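Home | Ask | Topics | Clubs & Classes | Log in

We use cookies to keep you signed in and to remember your topics. Accept | Manage

Is the robot open day at Masside worth the drive with a mixed group?

Stenia

I help run outings for our sewing and mending circle, and one of our members has her heart set on the open day at Masside, where they show robot arms handling clothes. It's 100 miles each way for us, and some of the group are not what I'd call gadget people. Has anybody been? Is there enough to look at, do they let you ask things, and would folks who have ironed shirts all their lives get bored? I'd love to hear from someone who went in September, or really any time. Thank you kindly!

posted 2024-11-08

Natalina Marchetti

Oh, do go! I went in September with my sister-in-law and we talked about it the whole way home. I'd pictured a big noisy hall, and what we got was a big table covered in brown paper with blue tape laid out in a grid, two arms, and an ordinary button-up shirt. We stood there far longer than we'd planned, because once you've folded a few thousand shirts yourself you can't help having opinions about sleeves!

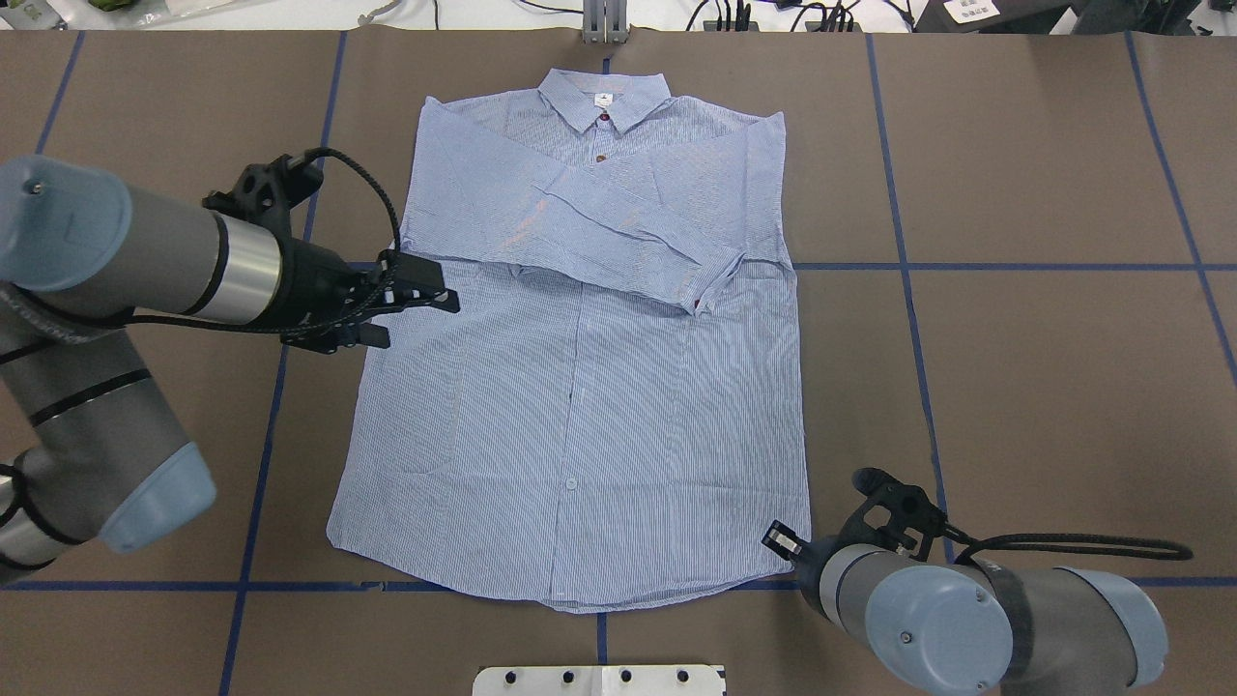

One sleeve over, pinstripe shirt at the folding table.

Your mending people will be the best audience they could have. My sister-in-law asked why the sleeve went across at a slant, and the young woman giving the talk was so pleased to get a real laundry question that she gave us a good ten minutes on it (I learned more about cuffs than I expected to). They take visitors in small groups and the talk is short, so save up your questions for the end - that's when they have time for you.

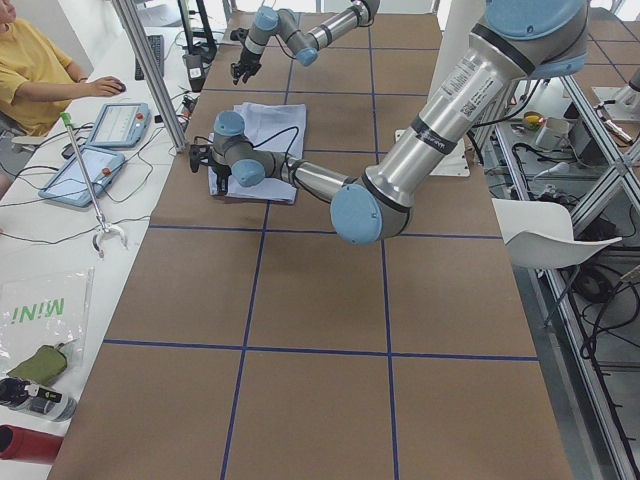 Now for the practical side, as I'm the one who always ends up planning these things too. Book ahead, and tell them how many of you are coming. Bring a cardigan, the building was chilly when we went. There was coffee in the lobby but nothing to eat, so we stopped for soup on the way back. And do let your non-gadget people stand at the front! My sister-in-law can barely work her phone and she had a lovely time. The one thing I'd warn you about is the pace. It is slow work to watch, and if somebody wants fireworks they may wander off to the lobby.

Zirkomico

went last year. its ok. parking is 5 dollars, cash only when I was there. didnt stay for the talk

Kang

I'd agree with most of what Natalina wrote, though 100 miles is a long way for one talk and a table. If you have room in the day, add a second stop. We had a couple of teenagers along and they wanted to know about the programming, while the grown-ups wanted to know when it would do their laundry. Both got a polite reply, and the second one was "not soon." Call the front desk before you set out, because our start time had been moved and the web page still showed the old one.

Comments

Stenia: Thank you all, this is just what I needed. Natalina, I'm bringing my whole list of questions, and the soup tip too.

Natalina Marchetti: So glad! Ask about collars for me, I forgot.

Zirkomico: they might take cards now, not sure

Get our weekly roundup of local questions. Join 2000 readers. Enter your email | Sign up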